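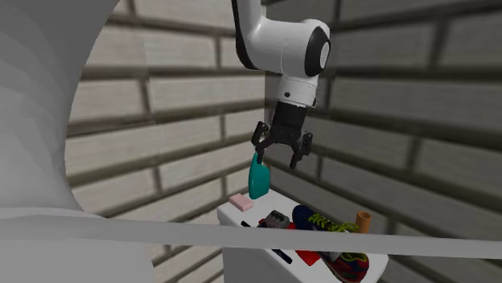
Can a robot learn to clear a messy table without ever touching a real one?

Up to a point, and the point has moved. A grasping method developed by Saron Tilahun and Pirmin Schnyder at Dilari was trained wholly in simulation, then run on a physical arm with no further tuning. It picked up 40 of 50 household objects on the first try.

The method, called Hureo, starts with clutter. Earlier work at the lab had trained on one object at a time, set down neatly in the middle of a bare surface. The arm did well there and poorly everywhere else. Put a shoe against a cup and it would close on both, or on neither.

Tilahun's change was to fill the simulated table from the start. Sneakers, sponges, cups and pens are dropped at random from a library of 327 models, and the arm takes whatever it can get. Colours are shuffled between runs so the software can't lean on them. Friction and weight are varied as well.

"We stopped telling it which object to pick," Tilahun says. "It chooses the one it rates as easiest, and then the pile is different and it chooses again."

A grasp counts if the object stays in the gripper for three seconds after the lift. How it is held doesn't matter. A bag hooked by its loop on one finger scores the same as a cup gripped squarely by both, a rule that Schnyder argued against at first. He wanted stable grasps only. When the two versions were compared, the looser rule gave better results on soft items and made little difference on hard ones.

Soft items are still the weak spot. Most of the failures on the real arm were fabric or thin flat things lying flush with the table, and the simulator handles neither very well.

Gertraud Hollenstein, an engineer at the warehouse firm Koller, has read the results and would like to see them repeated with heavier goods. "A sneaker is forgiving," she says. "A full bottle of detergent isn't."

The lab plans to start on heavier objects in September.

We use cookies to improve your experience on this site. By continuing to browse, you agree to our use of cookies. Accept | Manage preferences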